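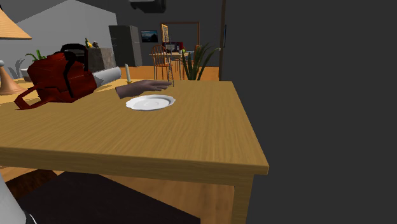
Shared supper in Stevthorpe: news for April

Dear neighbours, thank you to all who came to the last supper at the Hedlund hall. We served more people than in any month before, and the soup was finished by seven o'clock. I am sorry for the families who arrived later and got only bread and cheese. Next time we cook one more pot.

The collection for the new cooker stands now at 1,883 pounds. The model we have chosen costs 2,762 pounds with fitting, so we are still short, but the shop in Rerudow has agreed to keep the price for us until the summer. If you prefer to give by bank transfer, please write "cooker" in the reference - otherwise the money goes to the general account and I must search for it.

Several people asked for the recipe of the bean soup. It is my mother's, and she never measured anything, so I will cook it once with a scale and print the result in the next issue.

Plates are again a small problem. Some went home with cakes on them and have not come back. The hall's own ones are white with a wavy rim, so please look in your cupboard.
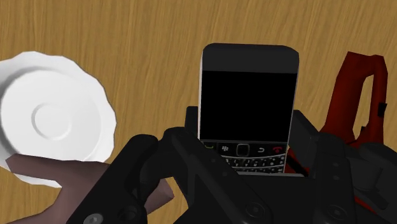 What to bring next time

A dish for five or six people is enough. Please put a label with the ingredients, above all nuts, milk and eggs. The Clidetti bakery gives the bread again. Doors open at half past five, and those who can help with the tables should come at 5.

Iveta Gajdoš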